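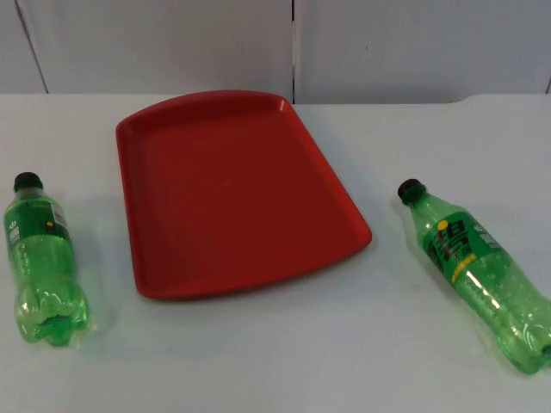

Theano Balaskas wrote in to ask how I get drinks out to the yard without a bottle tipping over on the back step, and could I please write it down before her next cookout. Gladly! I love this subject far more than a grown adult should.

Start with the tray. A plain plastic one with a raised rim beats anything fancy, and a bright red one is easy to find when the kitchen is full of people and bags of ice. Wipe the inside and dry it well, especially the corners where the sides meet the floor (sticky corners are how you lose a napkin stack).

Next, decide whether the bottles stand or lie down. For a short walk on level ground, stand them up, close together, right in the middle. For steps or a bumpy path, lay them flat – caps screwed on tight – with a folded dish towel on each side so they can't roll. If your bottles are too long for the tray, don't force them in at a slant. Carry them separately and give the tray over to cups.

I have a Rulteck tray that's great for this, and my old Hinrichs one still comes out for picnics, even with a wobble in one corner.

Now load it:

1. Put the tray on the table, with the long side facing you.
2. Set the heaviest things in the center.
3. Tuck the cups around them, no more than 4 to a stack.
4. Lift with both hands under the short ends and stand still for a second before you walk.

When you get outside, let soda that's had a bumpy trip rest for 5 minutes. Then open it slowly, a quarter turn at a time, over the tray. The rim catches the fizz, and your tablecloth stays clean!

For a big crowd, I make two trips and never regret it. Last summer we had 28 people in the yard and I carried everything this way, ice bucket included. Rinse the tray in warm soapy water the same evening and stand it on its side to dry.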